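Where Do the Towels Go? A Study of Towel Handling in Small Guest Bathrooms

Project report, Hospitality and Housekeeping Practice, Sturndale College
Parvathi Alva
April 2020

1. Why I picked this

When we were asked in January to choose a topic for our spring project, most of my group went straight for breakfast service or the front desk, and I can see why, because there is always something going on there. I wanted to look at towels. My aunt ran a guesthouse in Marnamham for most of my childhood and I spent a good part of every summer carrying towels up and down her stairs, so I suppose I came to this with an opinion already (namely that nobody gives the used ones a proper home).

The question I settled on is a simple one: in a small private bathroom, where should a used towel go so that the room is quick to tidy and still looks nice? I looked at two arrangements, the basket on the floor and the marble counter beside the sink.

2. The basket

The basket is a round woven one, reddish brown, open at the top, and it stands on the floor against the wall between the door frame and the shower enclosure. I was very fond of this spot from the start. You step out of the shower, you reach down, and the towel is put away before you have thought about it.

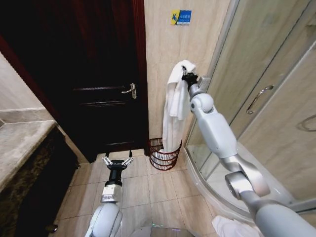 A long bath towel needs a bit more care than a hand towel. If you drop it in from the side, half of it tends to hang over the rim, and then the whole corner looks untidy even though the towel is technically in the basket. My own method is to hold it by the top, let the bottom end go in first and lower the rest down after it. It takes a moment longer, but I find it folds down on itself and leaves room for the next one.

The budget side was kinder than I expected. Furwood, our supplier for the course, quoted 1,350 for a full set of baskets for the practice floor, and 1,769 with washable liners. Our limit was 2,000, so either would have been fine, and I recommended the liners.

3. The counter

The counter is where towels end up when people are in a hurry. It is right there at hand height, it is long, and a crumpled towel pushed back toward the wall feels out of the way. The trouble is that it sits under the mirror, so it is one of the first things a guest looks toward. I also don't like used linen near a sink where somebody will be putting down a toothbrush.

I shared a draft of this section on our class page and got a reply that I want to include in full, since it changed my mind on one point.

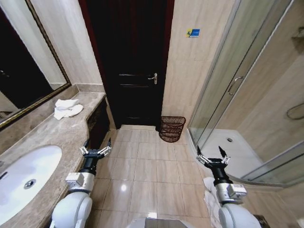 Friederike Sauerland: I agree with you about used towels, but please don't ban towels from the counter altogether! A clean hand towel, folded, belongs by the sink, and guests look for it there. If you move everything down to the floor they will dry their hands on the bath towel and you'll have more washing, so maybe the rule should be about used ones only.

She is quite right, and I have rewritten my recommendation to say so.

4. What I would recommend

Keep one open basket near the shower, and leave the floor in front of the door clear so that it can swing. Keep one folded hand towel on the counter and move any used towel to the basket at the first tidy of the day. The Marar handbook we use in class puts linen last in the bathroom routine, but I would put it first, as everything else is easier to wipe once the towels are out of the way.

I would have liked to try a wall hook as well, and I ran out of time for that.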